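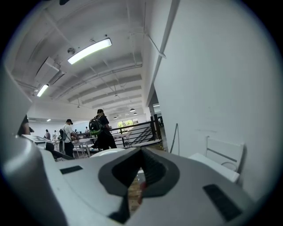 Indoor space with exposed ceiling beams and fluorescent lighting.

Jiller opens second repair hall in Istden

Istden, 23 September 2025 – Jiller, the furniture repair company from Praltska, informs that its second repair hall is now open for customers in Istden. The hall has a floor area of 797 square metres and it accepts chairs, tables, cupboards and small beds from private homes.

Customers can bring the furniture by themselves or order a collection. The collection is free inside the town. For addresses outside of Istden, the price is agreed by telephone before the van is sent. A usual repair takes two weeks, and every repair has a guarantee of two years.

Together with the opening, Jiller starts the Kong programme, in which old furniture is repaired and then sold at a low price to families and students. During the trial in Praltska, which began in April, 197 pieces found a new home. The company wishes to reach the same result in Istden before next summer.

"We are very glad to be in Istden, where many people asked us for this service," the company states.

Furniture with damage from woodworm can not be accepted at the moment.

Press contact: Jiller press office, Praltska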